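The second life of a shop counter

2020-08-16

When the ironmonger's in Ulanberg closed, the counter was the last thing to go. It was nearly four metres long, and the new tenants wanted it out before they painted. A joiner bought it for less than the price of the van he hired to move it.

Old shop fittings used to go straight in the skip. Now there is a waiting list for them. Mundmont, a salvage yard on the edge of the town, sold 279 pieces last year, mostly counters, drawer units and glazed cupboards. Kitchens account for much of the trade. People measure up, find that a draper's cabinet fits along one wall, and build the rest of the room to suit.

The work is slower than buyers expect. A counter has to stand indoors for a few weeks before anyone cuts it, or the boards will move afterwards. Old varnish comes off by hand. Drawers that have been sticking for 20 years usually need new runners, and the yard charges for those separately. 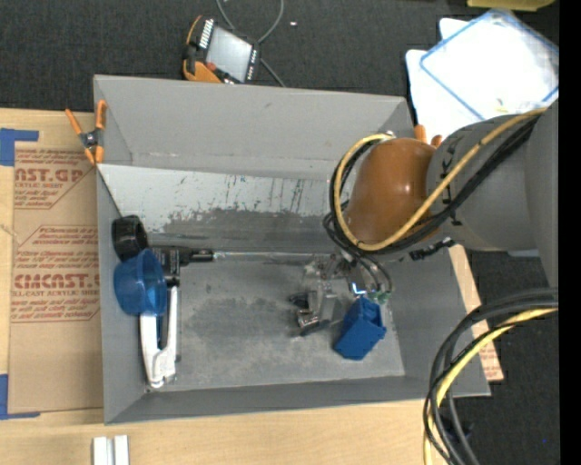 Prices have gone up, though they vary a good deal from piece to piece. Plain pine is still cheap. Anything with its original brass handles is not, and complete sets of drawers tend to sell within a day or two of arriving.

The joiner cut his counter into 2 lengths. One is a workbench. The other went to a bakery across the river, which plans to open in October and has asked him to leave the knife marks in.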